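Disassembly Methods Working Group
Minutes of the meeting held 10 Dec 2020, Jallgate Building, second floor

Present: Adeyemi, Chambi, Jodley (chair), Staseck (minutes)

1. Minutes of the previous meeting
Approved with one correction to the wording of item 4. The action on spare fingertip screws is carried over.

2. Results of the memory module trials
Yeison Chambi reported on the comparison between the fixed-path method and the force-guided search. Of 360 insertion attempts, 157 were made with the fixed path and the rest with the search. Seating was judged by a power-on check after each attempt. The search method did better on modules placed close to the CPU socket, where small errors in the pose of the case had the most effect. Full tables will be sent with the draft report.

All attempts were made with the tower case on its side and the parts fixture to its left, with the gripper approaching from overhead. The group agreed that this layout will be described once in the methods section and referred to after that.

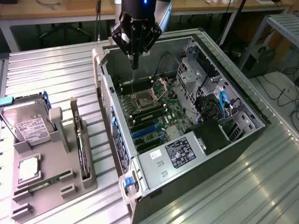
Adeyemi asked whether the search results would hold if the case were moved between attempts, and said that the draft claims more than the trials can support on this point. The chair agreed that the claim should be limited to a fixed case position until further trials are done. Staseck noted that the force threshold was changed after attempt 248 and asked that later attempts be reported separately. This was accepted.

3. Next trials
The case will be shifted by hand before each attempt and its pose estimated again. The socket lid is to stay open so that results can be compared with the present set — Chambi will add this to the protocol.

4. Actions
Chambi: split the results at the threshold change.
Adeyemi: revise the claims in section 3 of the draft.
Staseck: circulate the updated protocol.

5. Other business
None. The next meeting will be called by the chair once the revised draft is ready.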